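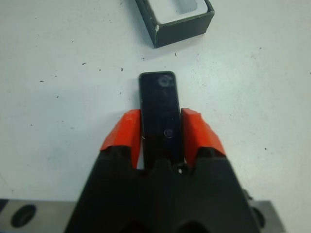 Presstead pack-and-place set, student release

README, last edited Thu 7 May

Put together by the Senemum robotics club for the Presstead student challenge. Two-arm bench, small hard objects, boxes to put them in. If you are on the team you have probably seen half of this in chat already. If you're not, read the Known problems part before you train anything, please.

Maintainers: Xuelian Qian (recording, hardware), Guangming Xiong (conversion, splits, this file mostly)

What's in it

450 episodes in the train split, 100 held out. Every episode is one try at one task, start to finish, driven by a club member. Fails are kept. They have success = 0 in the episode table, don't just delete them, the Cao baseline uses them.

Each episode has:
– head view video
– wrist view video, left and right
– joint positions, both arms
– gripper opening, both sides
– a one line instruction, typed by whoever was driving
– success flag

Instructions are not cleaned up. Some people wrote full sentences, some wrote "box". There is a second column, instruction_fixed, where Guangming rewrote the worst ones. Use that if you want language conditioning to do anything at all.

Tasks

pick_up – lift an object clear of the table and hold
place_in_box – lift, carry, put it in the open box
handover – left arm to right arm, in the air
turn – pick up, turn, set down again

handover is the smallest group and also the hardest. We ran out of evenings. More planned for August if the room is free.

Bench

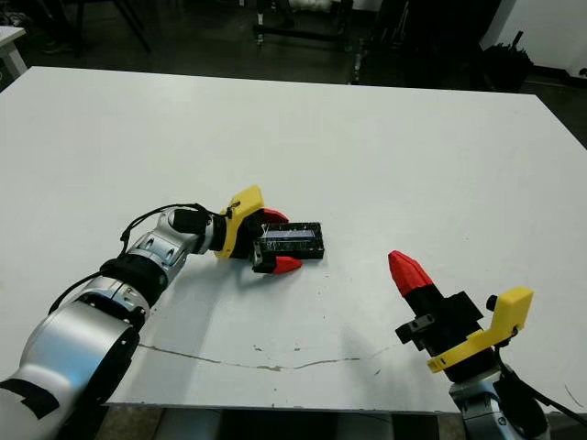
Both arms work across the same white table, and most of our recording rules come down to keeping them out of each other's way. Idle arm stays back near its own side, working arm gets the middle. Fingertips are red on both grippers and the brackets are yellow prints, so if you are checking which hand is which don't go by color, go by the side it comes in from. Also the long dark line running over the lower middle of the tabletop is in the head view and your model may well like it a lot. Guangming got a policy that was lining itself up on it. Mask it or crop, or at least test with the table covered.

Bracket files are in hardware/print. Print two, same file, flip one in the slicer. Fingertips are a separate file and wear out faster than you think, so print spares. Do not tighten the bracket screw with the arm powered. Xuelian will find out.

Getting started

1. Unpack everything into one folder, keep the names
2. Run the check script first. It lists missing videos
3. Open episodes.csv and filter by task
4. Load one episode in the viewer before you write your own loader

Frames are dropped to the same rate for all views in the converted version. The raw version is not synced, ask if you really need it. It is big and lives on one drive.

Known problems

– Shiny objects. Black glossy stuff picks up a pale reflection in the wrist view and it moves when the wrist does. Depth guesses from there are bad
– The wrist view always has some gripper in it, along the bottom. Don't crop it off, the baseline gets worse
– Specks on the table. We wiped it, they came back. Not labeled as anything
– Early episodes have the gripper opening inverted (0 is open). Fixed in the converted files, NOT in raw
– A few success flags are just wrong. We went through place_in_box twice, the others once
– Background changes between evenings, things got moved, chairs and bags and so on

Baseline

Small policy in baselines/cao, trained on the club machine. 2,000 warmup steps, checkpoint every 500. Pick_up is decent. place_in_box gets to the box and then often lets go too high. handover doesn't really work yet. Numbers are in the results sheet, not copying them here becuase they change every week.

If you send results, use the held out split as is. Last term two teams made their own and we couldn't compare anything.

Recording your own

Same table, same file layout, otherwise the converter falls over. One driver, one person on the stop button. Reset both arms before every episode, also after fails. Type the instruction before you start and not after. Put your initials in the driver column, we had a whole evening of blanks and had to guess.

The Virholm team has their own fork with longer tasks, different naming. Their episodes do not load with our script and we are not goign to fix that this term.

Use

Free for class work and the challenge. Say where it came from. For anything else write to Xuelian first.

To do

– sync the raw version
– second pass on flags for turn
– more handover
– put the results sheet somewhere that isn't Guangming's account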